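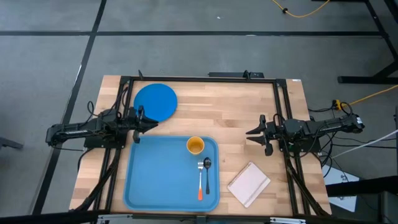
Butcher-block top with blue tray and plate.

Care of oiled wood surfaces: common questions

Which oil does Menetine supply?
Food-grade mineral oil, unscented. Vegetable oils turn rancid and are excluded from the care schedule.

How often is a top oiled?
Once a month for the first 3 months, then every February and August.
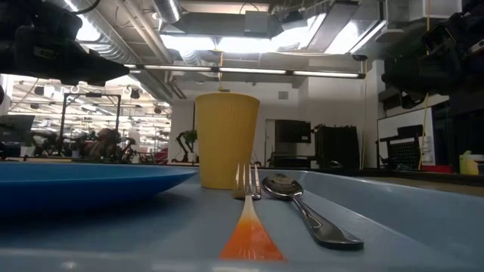
Page 5

Can a dishwasher be used for small boards?
No. Heat opens the glue lines. Wash by hand and dry on edge.

What grit is used for a stain?
Start at 90, finish finer, sand with the grain. Re-oil the full surface.

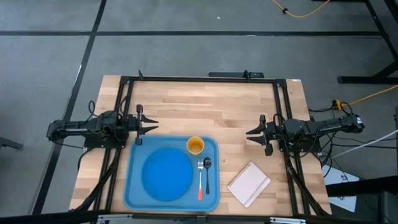
How long should fresh oil stand before wiping?
Leave it overnight and wipe off the excess with a lint-free cloth.

Schedule maintained by Efe Akinola.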